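Clerkdale Migration Heritage Archive
Frequently asked questions

Page last updated 10/11/2019

What does the archive hold?

The archive collects records of the families who came to Clerkdale and Idley to work at the woollen mills, the cannery and, later, the railway workshops. Holdings include letters, passenger papers, wage books, club minutes, photographs and recorded interviews. The earliest item is a boarding house register kept in Maldonado Street. The most heavily used series is the Wodura Hostel collection, which fills 43 boxes and covers the years in which new arrivals were housed at the former army camp at Wodura.

Who may use the collection?

Any member of the public may use the reading room. Readers under 16 must be accompanied by an adult. A reader's ticket is issued free of charge on the first visit, on presentation of one form of identification showing a current address.

Do I need to book?

Yes. The reading room seats seven people and places are allocated in order of request. Please tell us which boxes or interviews you wish to see at the time of booking, as part of the collection is stored off site at Idley and is brought across once a week.

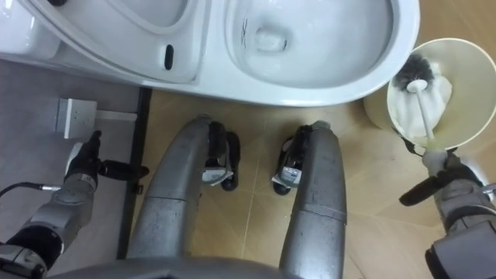 Requests for Idley material received after the weekly list has closed will be held over to the following week. We regret that staff cannot make separate trips.

My grandparents stayed at the Wodura Hostel. Will they be listed?

Possibly. The arrival registers survive for most years, but two volumes were damaged by water before they were transferred to us and are only partly legible. Names were often recorded as the clerk heard them. Readers are advised to search under several spellings and to check the meal ticket lists, where the same family may appear under a different form of the name.

Are the interviews available to listen to?

There are 59 recorded interviews, in English, Italian, Greek, Cantonese and Maltese. Of these, 40 are open without restriction. The remainder may be heard only with the written permission of the speaker or the speaker's family, and the archive will forward a request on your behalf. Please allow six weeks for a reply.

Are transcripts provided?

English summaries are available for all open interviews. Full transcripts are being prepared and will be added to the catalogue as they are checked.
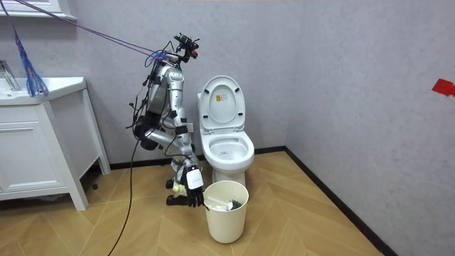 Transcripts keep the speaker's own wording, including place names no longer in use. Where a passage is unclear, the transcript says so and gives the time on the recording. Readers who notice an error are asked to complete a correction slip at the desk.

May I photograph documents?

Personal photography without flash is permitted for private study. Permission to publish must be sought in writing, naming the item and the intended publication. Fees are waived for schools and local history societies.

How do I donate family papers?

Please write to the Collections Officer, Weidong Yao, before bringing or posting any material. A short list of what you hold, with names and approximate dates, is sufficient at first. We prefer to receive originals, but will copy items and return them where a family wishes to keep them. Donors are asked to sign a deposit agreement setting out any limits on access.

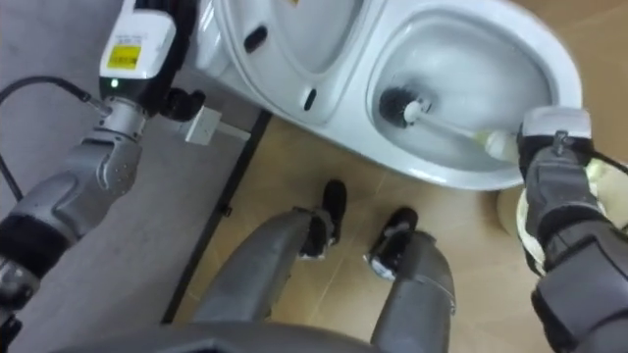
Toilet brush in use in the bowl.

Will my donation be displayed?

Not necessarily. The display cases in the foyer are changed each January and hold only a small part of the collection. All donated items are catalogued whether or not they are displayed.

Does the archive carry out research for a fee?

Staff will answer one brief enquiry per person at no cost. Longer searches are charged by the hour, and an estimate is sent before any work begins. We do not trace living persons.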